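Track joint keeps opening under a battery train, shim or tape?

Posted by **Crisanto Padilla** in Toys and Models > Plastic track, 7/1/20

I have a circle of push-together plastic track, the older Trivow kind with the molded tongue and socket at each end. One joint will not stay closed. It starts tight and after a few laps it has opened enough to catch a fingernail in. If I leave the train running, the gap gets wide enough that the front wheels drop in and the train either stalls or hops off to the outside.

What I have checked so far:

- The tongue is not cracked. It is a bit shiny on one side, which I take to be wear.
- The socket has a hairline split on the underside, maybe as long as the tongue is wide.
- Swapping the two pieces end for end moves the gap to a different place in the circle. So it follows the pieces.
- The table is level. I put a marble on it.
- Warm room or cool room makes no difference that I can see.

The locomotive is a battery unit with its own motor, no power through the rails, so I don't care about electrical contact. I only care that the two ends stay lined up.

I have read that you can shim the tongue, tape the joint, or glue it for good. I would like to be able to take the circle apart and put it in a box. Replacement curves are sold by Saavedra in mixed bags, but I would be buying a lot of straights to get one curve, and someone in an older thread said the Saavedra radius is slightly different anyway.

Is there a repair that holds and still comes apart?

---

**Pacita Mangubat**

The split socket is the cause. The wear on the tongue is a symptom. A driving wheel pushes backward on the rail as it pulls the train forward, and on a curve the wheel flange also pushes the rail outward. Neither force is large, but both are repeated every lap, and a split socket has nothing to spring back with. Each pass lets the tongue out a little and nothing pulls it in again.

You can do one of three repairs. I have done all of them on the same brand of track.

**Shim.** Cut a strip of thin plastic, the sort used for folder covers, as wide as the tongue. Lay it on the worn side and push the joint together. This takes up slack. It works when the socket is sound and the tongue is worn. In your case the shim will pry at the split and make it longer. I would not start there.

**Glue.** Solvent cement makes the joint permanent. It also depends on the plastic. Some toy track is polyethylene or polypropylene, and ordinary cement will not bite on either. Test it on the underside first: put on one drop, wait until it dries, and try to lift it with a fingernail. If it peels off as a clean disk, the cement will not hold the joint either.

You can still use glue on the split alone and leave the joint free. If the drop test passes, open the split slightly, run in a very small amount, close it with a clothespin, and leave it overnight with nothing in the socket. Do not put the tongue in until the next day.

**Tape.** This is what I would do for a circle that gets boxed up. Details matter more than the brand of tape:

1. Wipe both ends with rubbing alcohol and let them dry. Hand oil is the usual reason tape lets go.
2. Push the joint fully closed on a flat surface. Check that the rail tops meet at the same height by running a fingertip across in both directions.
3. Use a tape that doesn't stretch. Vinyl electrical tape stretches and will creep back open in the same way the joint did. Foil tape and cloth-backed tape are both fine. Clear packing tape is fine but splits when you fold it.
4. Start on the underside, go up over one rail, and pull across. Press it down into the corners where rail meets crosstie.
5. Keep it to one layer where the wheels run. Two layers make a step, and a light locomotive will bounce on it.
6. If the flanges rub, slit the tape along the inside edge of each rail and press it down.

To box the track, cut the tape along the joint with a craft knife and leave the rest on. Next time, put a fresh narrow strip on top of the cut. After a few rounds peel it all off and start again.

One more check: a circle that is forced closed will always open at its weakest joint. Undo the bad joint and let go. If the two ends spring apart by more than the width of a rail, a curve somewhere in the loop does not belong. Mixed radii are common in secondhand lots. Fixing one joint then moves the trouble to the next one.

---

**trackbed_2824**

just buy new track. Prustico makes some with metal clips and I have never had one come loose in 4,000 laps (my kid's one has a lap counter on the bridge). the old stuff isn't worth the time

---

**Crisanto Padilla**

Thanks. Results so far:

Drop test failed. The cement came off as a disk, so the plastic is one of the ones you named and gluing the split is out.

Spring test: the ends move apart by less than a rail width, so I think the curves all match. Two of them have Trolell molded underneath instead of Trivow, but held back to back they have the same arc.

I went with a single layer of silver tape, wiped first with alcohol as described. The first try had a wrinkle on top of the outer rail and the wheels clicked on it. I pulled it off and did it again with the strip cut a little longer and it lies flat now. I did not need to slit it. I have run 1,000 laps in several sittings, with one battery change, and can't get a fingernail into the joint.

On Prustico: the clips look good, but they don't mate with this track and I would have to replace the full circle.

I will cut the tape and re-join it in September when the track comes back out of its box, and post if the narrow-strip method doesn't hold.

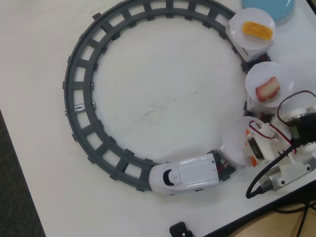 *Circle with the joint taped, left side. Locomotive at the bottom of the loop.*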